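Hatura (chore benchmark)

Hatura is a set of household and shop-floor tasks for testing robot arms. First released in February, run by the Drumgate lab. Page last checked Jun 1, 2023.

Scope

23 tasks in the current set, 9 of them household. Wiping, sorting, putting tools away, clearing a bench. Each task is tried 500 times in simulation before a real arm gets a go — real runs are slow and parts break. Folding was dropped from the first release, may come back.

Results

Mixed. Stomari, an arm controller, does well on single rigid objects in known spots. Song, a later planner, handles longer jobs but loses track after 3 or so steps. Neither is rated ready for unsupervised work in a home. Shop-floor scores are higher, mostly becuase the parts are the same every time.
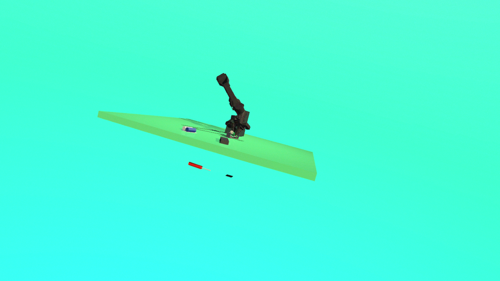 Tidying a bench remains the weakest task in the set. Picking up is mostly solved, deciding what goes where is not. Simulated versions are bare — a dark arm on a green slab, a blue cylinder lying on its side, a small block by the gripper, and a red-handled screwdriver hanging below the slab with nothing under it. Real benches have far more clutter and scores drop acordingly.

See also: Drumgate, Stomari, Song (planner)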